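主题:Re: [桌面双臂] 折纸对不齐,到底该怪谁
日期:2022年12月

Maribeth Dalisay 写道:
> 上次聚会看了你们那台 Tamayo,回去以后一直在想折纸的事。你们第一道对折老是歪,我猜主要是两只手没有同时离开桌面,一只先抬,纸就跟着转了一点。我自己那台也有这个毛病,后来在抬手前加了一个互相等待的步骤,好了不少。
> 另外想问三件事:
> 指尖你们最后用的什么?还是光秃秃的黑爪子吗?
> 走线怎么处理的?我的线总是绞在腕关节里,已经扯断过一根。
> 四周贴壁纸是认真的吗,还是谁家装修剩下的?

Maribeth 你好,各位好!

拖了好些天才回,先道个歉,这阵子晚上都泡在 Vitis 工作间里,回到家就只想睡觉。你说的“先抬的那只手”我专门去查了日志,还真有!左臂每次都比右臂早走一点点,肉眼看不太出来,可是纸薄得很,一点点就够它转了。我照你的办法加了互等,两边都报到位了再一起抬,第一道折痕顺眼多了。后面的折还是时好时坏,下面慢慢说。

先答指尖。现在是黄色的那种,指面上带一格一格的方孔,外侧有一条黑边。光用硬爪子我们试过好久,压纸倒是能压,捏就不行了,纸边一滑就从中间溜走,气得我想把整台拆了卖零件。换成软的以后,手指碰到桌面会自己让一让,不用把高度调得那么死。缺点也有:指尖宽,从手腕相机里看过去正好挡住最想看的那一小块。你要是也打算换,建议先把相机角度想好,别学我装完了再返工,支架重新打了两遍。

走线就是紫色的那根,腕部上方故意留了一个大弧,再沿着白色的连杆往下走,最后接到导轨下面的小板子上。弧一定要留大!我最早图好看,把线贴着腕部扎得紧紧的,结果手腕一转就绷住,驱动直接报过载。现在看着有点像两把水壶提手,丑是丑了点,转起来舒服。

壁纸是认真的,哈哈。四面光板的时候,固定相机那边的标定老是飘,找不到几个像样的特征点。贴上花纹之后情况好些,有多少是壁纸的功劳,有多少是我同时换了灯的功劳,说不清,两件事偏偏同一天做的。谁要是有空做个对照,请务必告诉我。

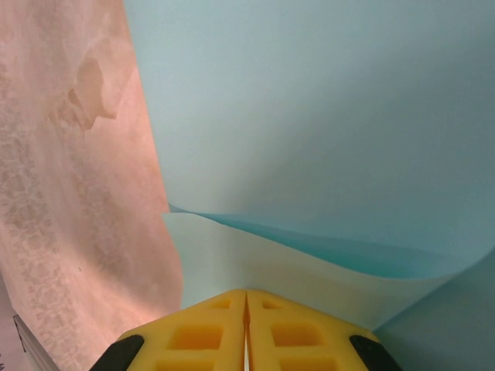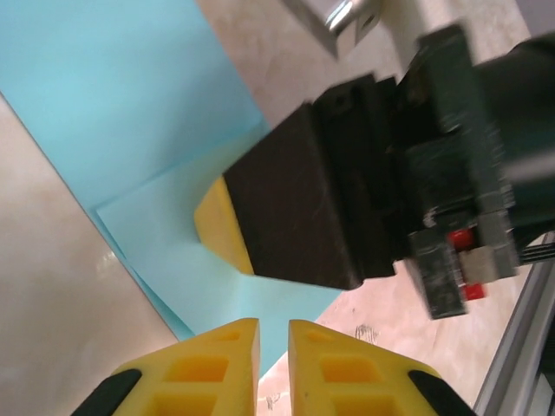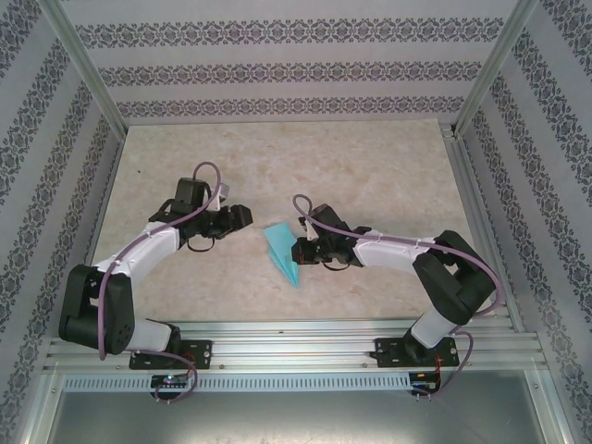
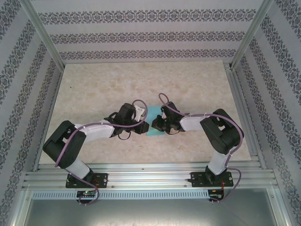
再说纸。我们前后换过好几种,8月那阵子一直用 100 克的,挺括,压下去不容易跑,可是折痕怎么都压不实,手一松就弹开,折到后面几层更是没法看。后来换成 80 克的,折痕听话多了,新的麻烦是它软,被手指推着走的时候中间会先拱起来,像个小波浪。拱起来本身没关系(人折纸也是这样的),问题是我的程序以为纸边还在桌面上,就照着平面去算,一捏捏个空。

目前我的土办法是分两步:先让一只手把纸按住,另一只手只负责把边推过去,推到位以后停一下,再往下压。停的那一下很要紧,停短了纸还在回弹,停长了倒没什么坏处,就是看的人着急。压折痕我也改了,以前是指尖从一头拖到另一头,老把纸带歪,现在改成一下一下地点按,从中间往两头走。慢,但是稳。我家里人看过一次,说像老太太包饺子。

还有一件事要提醒用 Clinitz 驱动板的朋友。我们这批板子上电以后,两块板的启动先后不固定,偶尔左右会认反,左臂收到右臂的指令。第一次碰上的时候两只手直接往外甩,还好限位救了命,我在旁边吓得把茶都洒了。解决办法很土:每块板写死一个编号,程序启动先核对,对不上就不许使能。相关的改动我提在 Tamayo 仓库的 3179 号里,注释写得有点乱,看不懂就来问我。

底座的螺丝也说一下,上次聚会有人问过。我们用的是 6 毫米的,固定在铝型材导轨上。拧紧之后过几天请再拧一遍!我有一个星期一直在怀疑标定、怀疑相机、怀疑人生,最后发现是右边底座松了,用手一推能晃。标定文件白做了三份,现在还在硬盘里躺着,舍不得删。

减速器那边,Trendine 回信说新一批还要等,我手头没有多余的可以借出去,不好意思了。想一起拼单的人在列表里吱一声,凑够了我去谈,谈不谈得下来不保证。

Maribeth,我反过来有个问题想请教你:你那个互相等待的步骤,超时是怎么处理的?我现在是等不到就两边一起停,停在半空,纸还捏在手里,接下来怎么办我就不知道了。松手吧,纸会弹;不松手吧,重新回零的时候又会把纸扯破。我试过让两只手先一起往下放,贴到桌面再松,十次里总有那么几次放得不平,纸角翘着,下一轮的识别又要出毛病。你那边是直接让人来收拾,还是有什么聪明点的退路?

还有,你提过的用手带着示教的方法,我也想学。我现在还是一个点一个点地记,记到后来自己都忘了哪个点是干什么的,文件名从“折一”一直排到“折一新新最终”,实在没脸见人。如果你肯把示教那部分的代码分一份出来,哪怕是没整理过的,我拿我们的指尖图纸跟你换。

图纸我这两天整理一下再发到列表,里面有一处尺寸是我后来用锉刀修出来的,图上还没改,先别急着照旧版打。

祝大家折得平整,线别断!

Vitis 工作间,还在跟第三道折痕较劲的那个人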